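Pressemitteilung

Zaltia 2.0 veröffentlicht: Greifplanung für Tische, an denen gerade noch gegessen wurde

Lyons, 12.7.19. Das Softwareteam von Lollutow gibt heute die Version 2.0 seiner Planungssoftware Zaltia frei. Sie verbindet Wahrnehmung und Greifplanung in einem gemeinsamen Ablauf und ist für eine Umgebung gemacht, an der die Vorgängerversion regelmäßig gescheitert ist: den Kantinentisch mit Tablett, Bechern, Servietten, zerknülltem Papier und mittendrin einer Flasche, die gegriffen werden soll.

Bisher lief die Erkennung einmal durch, dann wurde eine Bahn berechnet und abgefahren. Stand ein Becher zu dicht am Ziel, brach der Planer ab. Zaltia 2.0 schätzt die Lage des Zielobjekts jetzt während der gesamten Annäherung neu und korrigiert die Bahn alle 20 Millisekunden. Durchsichtige und halb durchsichtige Gegenstände, für die Tiefendaten oft lückenhaft sind, bekommen eine eigene Unsicherheitshülle, um die der Planer einen größeren Bogen macht. Wie groß dieser Bogen ausfällt, lässt sich pro Objektklasse einstellen.

„Wir haben im Mai zum ersten Mal gesehen, wie der Planer zwischen zwei Bechern hindurch einen Anfahrweg findet, den wir selbst von Hand nicht eingezeichnet hätten, und da war im Büro richtig was los!“, sagt Esperanza Obi, die bei Lollutow die Bewegungsplanung verantwortet. „Am meisten freut mich, dass man jetzt nachlesen kann, warum eine Bahn verworfen wurde. Früher stand da nur ‚kein Pfad‘.“

Grundlage des neuen Wahrnehmungsmoduls sind 600 Aufnahmesequenzen mit handgeführtem Greifer, alle aus der Perspektive knapp über den Fingern. Davon wurden 200 zurückgehalten und dienen allein der Auswertung. Der Testkatalog umfasst 289 Objekte, vom Getränkekarton bis zum Papierbeleg, und liegt der Software als Datei bei. Wer eigene Objekte ergänzen will, braucht dafür kein neues Training, es genügt ein kurzer Durchgang mit dem Einlernwerkzeug.

Ebenfalls neu:

Flaler, der Betrachter für aufgezeichnete Läufe, zeigt Kamerabild, geschätzte Objektlage und geplante Bahn auf einer gemeinsamen Zeitachse.
Die Randverzerrung von Weitwinkelobjektiven wird im Modell mitgeführt, das vorherige Entzerren der Bilder entfällt.
Konfigurationsdateien der Version 1.4 werden beim ersten Start übernommen. Nur die Kollisionsabstände müssen neu gesetzt werden.

Zaltia 2.0 läuft unter Linux und steht registrierten Nutzern ab sofort zum Herunterladen bereit. Eine Fassung der Dokumentation auf Deutsch ist dabei, das Kapitel zur Kalibrierung folgt noch. 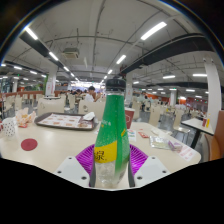
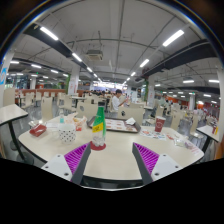 Grüne Flasche als Zielobjekt, Kantinentisch mit Tablett und Bechern.

Amos Delacroix, der die Vorabversion ausprobiert hat, wünscht sich vor allem mehr Auswahl bei den Abbruchkriterien. Die laufende Korrektur sei ein großer Schritt, bei sehr engen Lücken rechne der Planer ihm aber zu lange weiter, bevor er aufgibt. Eine feste Zeitgrenze pro Anfahrt würde ihm schon reichen, und Flaler solle bitte auch Läufe aus der Version 1.4 öffnen können.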